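Section 8: Safe working with tubes and racks

Flirness bench handling cell, set-up and user guide

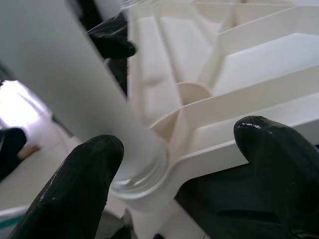
Fig. 8.1 Fingertips closing at the lower end of a tube in the rack.

This section sets out the rules for setting up and running tube handling jobs on the Flirness cell. It applies to all cells fitted with soft-coated fingers and the Skimum rack plate. If your site has its own rules for glass or for samples, follow whichever rule is stricter.

Read Section 3 (Stopping the arm) and Section 5 (Teaching positions) first. The steps below assume that you can already move the arm by hand control and save a position.

8.1 Who may do what

Operators may load and unload racks, start a saved job, stop a job and clear a dropped tube.

Setters may do all of this and may also teach positions, change the grip force and change the speed limits. A setter must have completed the site training and must be named in the cell log.

Fingers, cables and the wrist unit may only be changed by a setter with the power locked off.

Do not share the setter code. If an operator needs a position moved, the setter makes the change and signs for it.

8.2 Before you start

1. Check that the area inside the marked zone is clear. Remove pens, gloves, loose caps and wipes.

2. Press the stop button and try to start a job. The cell must refuse. Release the button and reset.

3. Look at both fingertips under a good light. Light scuffs on the coating are acceptable. Splits, lifted edges, sticky patches or bare metal are not. Change the fingers as a pair, even if only one is damaged.

4. Wipe the fingertips with a lint-free cloth dampened with water. Let them dry fully before the first pick.

5. Seat the rack on the plate and press down at each corner. It must not rock.

6. Look into each well you intend to use. Remove broken glass with tweezers, never with your fingers.

7. Check that the wrist camera window is clean. Use a dry lens cloth only.

CAUTION: Do not use alcohol or bleach on the finger coating. Both harden it, and a hard coating slips on smooth tubes. If a finger has been in contact with either, take it out of use.

8.3 Setting the speed

The cell has two speed settings, travel and approach. Travel speed is used when the fingers are clear of the rack. Approach speed is used for everything else, including the last part of every pick and the whole of every lift out of a well.

1. Open Job > Limits and enter the setter code.

2. Set travel speed to no more than 900 mm per second for a closed cell. For an open cell, use the value in your site risk assessment. If no value is given there, do not run the cell open.

3. Set approach speed to 18 mm per second.

4. Save, then run one empty cycle with your hand on the stop button.

Note: The speed slider on the main screen changes travel speed only. It has no effect on approach speed. This is intended.

WARNING: The speed limits do not make it safe to reach into the rack during a pick. The fingers can trap a hand at any speed. Keep hands outside the marked zone whenever the ready light is on.

8.4 Setting the grip force

Use the lowest force that holds the tube through a full lift. More force does not give a better grip on a smooth surface, and it puts a side load on the rim if the tube is not upright.

1. Fit an empty tube of the type you will be using. Do not set the force with a filled tube.

2. Set the force to level 2.

3. Close the fingers on the tube and lift it clear of the rack at approach speed.

4. Hold for 8 seconds. Watch the tube against the fingertips.

5. If the tube slides or tilts, put it back, raise the force by one level and repeat from step 3.

6. When the tube holds, save the level under the name of the tube type.

Do not go above the highest level listed for your tube type in Appendix B. If the tube still slips at that level, the cause is nearly always the coating or the height of the grip. Clean the fingertips again and check the grip height before you do anything else.

Levels saved for one tube type must not be used for another, even where the two look alike. Akanda tubes and Kosel tubes will both stand in the same rack, but they have separate entries in Appendix B and need separate saved levels.

8.5 Teaching a pick position

Tubes in a rack seldom stand perfectly straight. A well that is open enough to load easily also lets the tube lean. Teach the position with this in mind.

1. Place a tube in the well and let it settle. Do not straighten it by hand.

2. Bring the fingers down, fully open, until they are level with the part of the tube you want to hold. Use approach speed.

3. Check the gap on both sides. The fingers should reach the tube at nearly the same moment. If one side touches well before the other, it will push the tube across the well.

4. Check that neither finger will touch a rib or ledge of the rack as it closes. The coating is soft and will fold against an edge without setting off the contact alarm.

5. Close the fingers in single steps. Stop as soon as both tips are in contact.

6. Open Position > Tilt and accept the measured lean, or turn the wrist to match it by eye.

7. Save the position. Open the fingers and move straight up and away.

8. Run the pick three times at approach speed with an empty tube before using the position in a job.

Keep the fingers off glass rims and joints unless the job calls for it and the setter has approved it in the log. These are the weakest parts of most tubes. Where a low grip is unavoidable, lower the approach speed by half and check the tube for chips after each of the test picks.

Note: The wrist camera sits close to the fingertips, so a long tube standing near it will look blurred on the screen. Judge the gap by looking at the rack itself from outside the zone, and use the screen only as a second check.

8.6 Running a job

1. Load the rack and close the cell door, if fitted.

2. Choose the job and check that the tube type on the screen matches the tubes in the rack.

3. Press Start. The ready light comes on.

4. Stay within reach of the stop button for the whole of the first rack. After that, follow your site rule on attended running.

5. When the job ends, wait for the ready light to go out before opening the door.

If more than one gripper is working over the same bench, set a shared zone for the rack (see Section 6). Only one gripper may be inside a shared zone at any time. Do not rely on timing alone to keep them apart - a delayed pick on one side will bring the two together.

8.7 If a tube drops or breaks

1. Press the stop button. Do not wait for the job to finish.

2. Lock off the power before you reach into the cell.

3. If the contents are harmful or unknown, leave the area and follow your site spill procedure.

4. Lift out whole tubes first, then the rack. Pick up glass with tweezers and put it in the sharps bin.

5. Check both fingertips for glass stuck in the coating. If you find any, change the pair. Do not try to pick it out and carry on.

6. Write the event in the cell log with the well position, tube type, force level and job name.

7. A setter must run the force check in 8.4 again before the job is restarted.

Two drops from the same well in one shift means the position must be taught again. Mark the well as out of use until this has been done.

8.8 Regular checks

Every shift: stop button, fingertips, rack seating, camera window.

Every week: force check on each saved tube type, condition of the wrist cable, marked zone lines on the bench.

Every May: full inspection by an approved service engineer. Keep the report with the cell log for as long as the cell is in use.

After any collision: all of the weekly checks, then one test pick from each well used in the current job.

Spare finger pairs should be kept flat in their bag, away from sunlight, and may be stored for up to 18 months. The packing date is printed on the bag. For part numbers, see Appendix C.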